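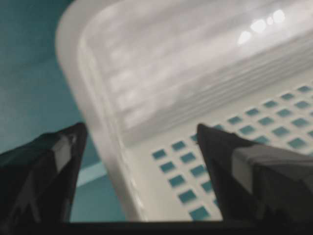
Care and Use of Plastic Storage Baskets

Household Advice Sheet, revised 3 September 2023
Prepared by Muthu Unnithan for the Ellel Home Management Service

Perforated plastic baskets are among the most widely used containers in the home. They are light, inexpensive and easily washed, and the openings allow air to reach the contents. They also collect dust and grease in places that a quick wipe does not reach. The following guidance applies to open baskets and crates of the kind kept in pantries, utility rooms and workshops.

Routine cleaning

Empty the basket completely and shake it out over a bin or outdoors. Loose soil, onion skins and lint should be removed while dry. Once wetted, they tend to lodge in the corners of the openings.

Wash in warm water with a small amount of dish soap. A soft brush with long bristles is the most suitable tool for a perforated floor. Work across the openings in one direction, turn the basket over and repeat from the underside. Where side walls are ribbed, brush along the ribs and finish with a cloth folded over the edge of a finger. Rims should be washed on both faces, as the underside of a rounded rim is where hands leave the most grease.

Rinse under running water and stand the basket on its side to drain. Turn it once after 10 minutes so that water held under the rim can escape. Do not dry plastic baskets on a radiator or in front of a heater.

Stains and yellowing

White plastic shows marks from tomatoes, turmeric and rust more readily than darker colors. A paste of baking soda and water, left on for a short time and rubbed gently, will lift many food stains. Scouring pads and abrasive powders are not recommended. They dull the surface, and later stains take hold in the scratches.

Members may use household bleach, well diluted according to the label, on plain white plastic only. Bleach must never be mixed with vinegar, ammonia or any other cleaner. Yellowing caused by age or sunlight is seldom reversible and does not affect use.

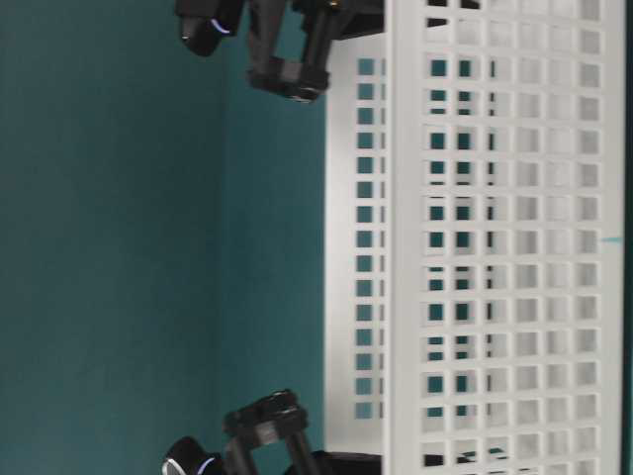 Inspection

Each basket should be checked when it is washed. Look closely at the narrow strips between the openings, particularly near the corners and along the line where the walls meet the floor. Press lightly with the thumb. A strip that has turned chalky or bends without springing back is near the end of its life, and the basket should be moved to light duties such as holding cloths or clothespins.

Small burrs left from molding can snag knitted items. They may be trimmed with nail scissors and smoothed with fine sandpaper.

Choosing what to store

Potatoes, onions and squash keep well in perforated containers, provided that potatoes and onions are kept apart. Baskets of potatoes should stand in a dark cupboard. Rice, lentils and other small dry goods require a closed container. For screws, washers and similar workshop items, line the floor with a piece of heavy cardboard cut slightly larger than the base, so that its edges turn up against the walls.

Heavy articles are placed at the bottom and spread evenly. When lifting a full basket, support it from beneath with one hand. Baskets should be stacked only if the rims are designed to bear weight, and the heaviest should be lowest.

Labels

Adhesive labels leave a residue that attracts dirt. A card tag tied through one of the upper openings is preferred. Residue already present can be softened with a little cooking oil and then washed off with soap.

The next revision of this sheet, covering wire and woven baskets, will be issued in October.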